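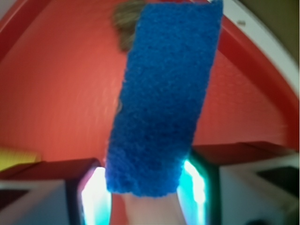

Slide 4 – Wrist view during a demonstration

Sponge between the two fingers, as the wrist camera records it. Point to the light strips on the inner sides of the fingers. Mention the blur: the policy trains on frames like this one, so we keep them.

Slide 5 – Two ways to record

By hand: the operator holds the arm and moves it through the task. Joint angles are logged directly. Hands get into the overhead view.
By remote: the operator drives from the Brivurix station. Slower to learn, cleaner video. Mylene Magbanua ran all remote sessions.

Slide 6 – Data

3110 episodes recorded, 2146 kept after review. Say what review means – dropped episodes had a bad time stamp or a restart partway through. Do not read out the table.

Slide 7 – Open problems

Soft objects. Finger position gives the gap and says little about the squeeze. Operators judge it by eye in remote mode.
Long pauses. The policy copies them. We trim any pause over two seconds.

Questions on the Sotus logger go to Mylene Javier. Leave slide 7 up.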